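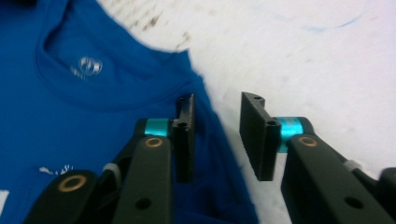
Fig. 1. Blue cotton T-shirt, crew neck, logo printed inside the neckline.

Textiles for Everyday People
Handout 5: Cotton, knits, and why your clothes change shape

Hi all. I promised to type up what I scribbled on the board last time, so here goes. My handwriting got worse as the class went on (sorry, Ruxandra, I saw you squinting!), and a few of you asked me to go over the knit and woven stuff again.

Start with the fiber. Cotton is the fluff that grows around the seeds of the plant. Each fiber is a tiny hollow tube that collapses and twists as it dries, a bit like a flattened garden hose. Those twists help the fibers grab onto each other when they're spun, and that's how you get a yarn out of something so short. Longer fibers make smoother, stronger yarn. Shorter ones leave more loose ends sticking out, and loose ends are where pills come from.

Knit or woven?
A woven fabric has two sets of yarns crossing at right angles. Warp runs the long way, weft goes across. Bed sheets, jeans, most dress shirts. Pull along either yarn and you won't get much stretch, but pull on the diagonal (the bias) and it gives quite a lot.

A knit is loops pulled through loops. T-shirt fabric is nearly always jersey, the plainest knit there is. The front shows little V shapes and the back shows bumps. Get a magnifying glass and look at your own sleeve tonight, I mean it, it's lovely in there. Because the yarn bends back and forth the whole way, the loops can open up and close again, and so the cloth stretches even though cotton itself hardly does.

Rib is a knit too, with columns of loops facing front and back by turns. It springs back better than jersey, so it goes on necks and cuffs.

Shrinking
Þröstur asked whether hot water "melts" cotton. It doesn't! Yarns get pulled tight while the cloth is being made, and they stay a little stretched until water and tumbling let them relax. Most of that happens in the first few washes. Jersey tends to shrink more in length than in width, which is how you end up with a shirt that's short and boxy.

Twisted side seams are a related problem. Single jersey can lean to one side because the yarn wants to untwist, and after a wash the seam wanders toward your belly button. Ironing will hide it until the next wash.

Dye
Most colored cotton these days gets reactive dye, which bonds with the fiber. Any dye that didn't bond has to be rinsed out, and if the mill hurried, the rest comes off in your machine. Wash strong colors alone the first time or two. Inside out helps with fading, which is partly just surface fuzz rubbing off.

For next time
Bring one knit and one woven thing from home, old is fine. Cut a small square from each if you can bear to, measure it, wash it warm, dry it, and measure again. Write down both directions. Heidrun has the spare rulers, and we're back in room 109.

Reading is chapter 7, skip the part on finishes, we'll do that in April.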